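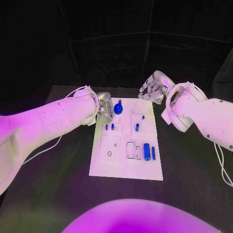

Do the outlined openings on a peg board all need to be filled before you start on the raised parts?

Whatever order you like, but most people find it easier to fill the outlined openings first, while there's still room to get your fingers in.

Posted by zaltik_owner, 2019-05-09

plemel13 wrote:
"Most people" being you and your brother-in-law. I do the raised plates first. Once the tall stuff is up you have landmarks. Filling the outlines first is how you end up with one part left over and a long evening.

umunura_kid wrote:
I have a blue set from a yard sale, no instructions, no box lid. Took me two weekends to figure out that one of my pieces belongs to a different toy. It fit nothing because it was a doorstop.

ruchti wrote:
Does the color matter? My kid's board has every part in the same blue and she's furious about it. She wants them sorted by color. I told her they are sorted.

zaltik_owner wrote:
Same color is harder in my opinion, you have to go by shape alone. Good for her, bad for the household. Put the board on a dark tabletop if you have one. A pale board on our pale counter was like looking for an egg in a snowbank.

plemel13 wrote:
We agree on something. Somebody write this down.
Still raised parts first though.

Costel Hoxha wrote:
I run these at a senior center, more than 13 people on a good morning, and I've stopped giving out an order. Some start at a corner, some start with the biggest round thing they can find, one gentleman sits on the spare parts so his neighbor can't have them. They all get there. The only rule I enforce is that shallow recesses get wiped out first, cracker crumbs being what they are.

ruchti wrote:
Wiped with what? Ours has five recesses and every one contains raisin.

Costel Hoxha wrote:
Damp cloth over a chopstick. For raisin, the chopstick.

umunura_kid wrote:
Anyone missing a doorstop?

plemel13 wrote:
What shape?

umunura_kid wrote:
Wedge. Blue. Slightly chewed.

plemel13 wrote:
Not mine. Mine is very chewed.

zaltik_owner wrote:
Tried it your way tonight, plemel. Raised parts first, then the outlines. Had to take two of them back off to reach the last opening. Going back to my way, and my brother-in-law says hi.

plemel13 wrote:
You have big hands. That's between you and the board.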